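4.2 Planning the equipment budget

When we wrote the first version of the equipment plan, we did what most groups do. We listed the most expensive item, put a price next to it, and worked down from there. That gave us a plan for two robot arms and very little else. The second version started from the other end, with the hours of recorded hand work we wanted to have by the end of the project, and it led us to a very different shopping list, one that we are still excited about.

The main change was to move money from arms to hand-held grippers. A gripper tool that a person carries can be taken to any table in the building, and the person holding it needs an hour or two of practice before the recordings are worth keeping. An arm needs a base, a safety zone, a controller cabinet and someone who knows how to restart it. We still bought one arm, a Trundano, for testing what the models had learned. The rest of the hardware line went to six hand-held units from Humero, plus two spare units that were bought as parts and put together in our own shop.

We split the costs into three groups: the tools themselves, the things that wear out, and the space. The second group was the one we got most wrong. Finger pads, cables and printed marker blocks had been entered as a single small line, with no thought given to how often they would be replaced. Over the first 40 working sessions we used 66 finger pads. Mathias Lehner, who kept the parts log, proposed that wear parts be ordered per session and not per tool, and this small change made the plan much easier to defend. It also meant that adding a tool late in the year did not throw off the whole table.

Quotes for the grippers came from two suppliers. Clerby offered the lower unit price but sold the charging dock and the mounting plates separately, and its repair time was given only as "on request." Humero cost more up front and included both. We asked each supplier to quote again for a full set, ready to use, with one year of repairs -- and on that basis the gap almost closed. We strongly recommend asking for quotes in this form. It took one extra email and saved us weeks of arguing over line items that did not match.

Space turned out to be the happiest surprise in the plan. The first version had a rented lab room with a fixed table and built-in lighting. In the second we budgeted for work in an ordinary open workspace, with the table, the desks and the clutter that people have anyway (Figure 6). We paid for shelving from Martens, a few power strips and extra storage drives, and that was all. The everyday objects used in the tasks came to 184 items, most of them bought at a grocery store or brought from home, and they cost less than a single replacement camera. There is real value here for smaller groups. A plan of this kind can start with one tool and one table and grow when the money comes in.

Two points still need work. We set aside too little for storage, and the drives bought in February were full well before the next order was due. We also had no line for people's time between sessions, when tools are charged, checked and wiped down. Both now have their own lines in the planning sheet. For the coming round we would keep the split between arms and hand-held tools as it is and put any extra money into a second set of wear parts first, then into storage -- a seventh gripper can wait. The session costs in the next section use the revised sheet throughout.
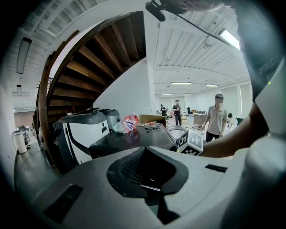
Figure 6. Shared workspace with everyday items on and around the table, seen from a hand-held gripper tool. The marker block stands at the far edge of the gripper.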